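Neighborhood News: Laundry room hours change in July

The shared laundry room at Memville Court will switch to new hours in July. The room will open at 7 a.m. and close at 10 p.m., an hour later than now. The last wash should go in by 9 p.m. so the dryers are finished before the doors lock.

The change follows the tenant survey that went out with the spring rent notices. Evening time was the most common request, mostly from people who work at the Pindutgate warehouse and get home after eight. Antigoni Lambrakis, who manages the building, said the later closing will stay in place through the winter and be looked at again after that.

Two of the older washers along the back wall are being replaced. The new ones are front loaders and take the same payment card as the rest. Cards can still be topped up at the machine by the mailboxes, which takes bills and debit cards but no coins. If the machine keeps your money, write down the time and leave a note at the office with your apartment number. Refunds are added to the card.

Normunds Luik of Dretar Appliance Service will be in on Friday morning to disconnect the old washers. Water to the laundry room will be off from 8 a.m. until noon. Water in the apartments is not affected. The dryers will work as usual, but the floor near the back wall will be blocked off.

A few residents asked about the cost. The replacement bill came to $2,153 after the trade-in, and it was paid from the repair fund. Wash and dry prices stay the same.

The folding table has been moved under the window, and the notice board is now beside the door. Sale notices and lost pet flyers can go on the board for up to 4 weeks. Please put the date on them. Anything without a date comes down when the board is cleaned off.

Kasun Abeysekara in 301 is still looking for people to share a weekly ride to the Amarasinghe market. He has room for two more and leaves in the late afternoon. Leave a note in his mailbox if you want a seat.

Bags and baskets

Please keep laundry bags off the tops of the machines while they are running - they slide off and block the vents. A plain fabric bag is easy to mix up with someone else's, so put your apartment number on it. 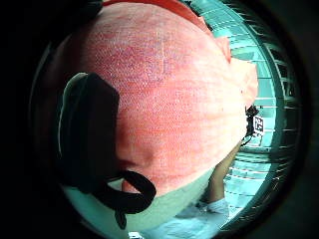
Office contact

Shafiq Pramanik is covering the front office on weekday afternoons. Questions about the new hours, lost payment cards or the water shutoff can go to him in person or through the slot in the office door.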